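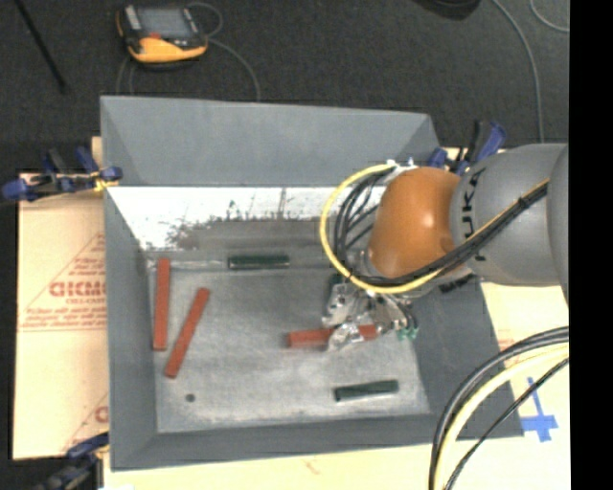
Monday, March, late afternoon

Back at the transcript bench after the weekend, with a big mug of tea and the door shut, and I want to get this down while it's still fresh in my head. The job, for anyone opening the notebook in the middle: we're coding televised interviews with candidates for governor, and the question is how often a candidate who is asked straight out for a position gives one. That's all. We don't score whether the position is a good one, and we don't score whether we liked the host (I have to remind myself of that one more than I'd care to admit!).

The Pimness batch is now fully in. That makes 902 question-and-answer pairs, cleaned up, with the ad breaks and the band music taken out. The Birard batch is much bigger, more than 3,000 pairs before cleaning, and it's messier too, as daytime panel shows always are. Four people on a couch all talking over one another, and the transcript service has put half of it under a single speaker. I spent most of the morning pulling those apart by ear and I'm still not happy with the stretch on property taxes, where the guest laughs, somebody says "well, sure," and I can't tell whose "sure" it is. Left it marked unclear. Please leave it marked unclear unless you've listened with the good headphones.

Now the coding scheme. We started with 2 codes, answered and not answered, and I was fond of it for being so simple, but it falls down on the abortion questions and again on the border questions. A candidate will be asked "is there any limit you would support?" and reply "I trust women to make that decision." Is that an answer? One reader heard a plain no in it and another heard a dodge, and I could make either case over lunch. The same thing happens on the other side, where a candidate is asked about exceptions and says "I've always been pro-life and my record is clear." Same shape of sentence, opposite party, and I'd like us to be very sure we treat the two alike. So from today we're on 3 codes: stated, implied, and not given. "Implied" needs a note of one line saying what you think was implied. If you can't write the line, it's "not given."

I went back over the first Pimness folder with the new codes before I stopped for coffee, and the part that surprised me was how much the follow-up matters. Where the host asks a second time in nearly the same words, the candidate often does come out with something. Where the host says "I love that" and moves along, well, there's nothing to code. I'm adding a column for follow-up, yes or no. It's a dull column and it'll be a nuisance to fill in for the old pairs, sorry, but I think we'd kick ourselves later without it.

Small things, so they don't get lost. The Wuyts spreadsheet still has party in the third column where the reader can see it. It should be hidden before anybody codes from it -- I did hide it once, and the export brought it right back. The Mornevo clips play a little fast on the old laptop, so use the desktop machine for anything where tone matters. Also, I've been writing "pivot" in the margins to mean two different things (changing the subject, and attacking the opponent), and I'm going to stop. "Shift" for the first and "attack" for the second from now on.

Still to do: redo the second Pimness folder with the new codes, send the unclear couch passages around for another listen, and decide whether a question with three questions packed into it counts as one pair or gets split. I lean toward splitting, but the border debate segment would need renumbering from the top and I don't have it in me tonight.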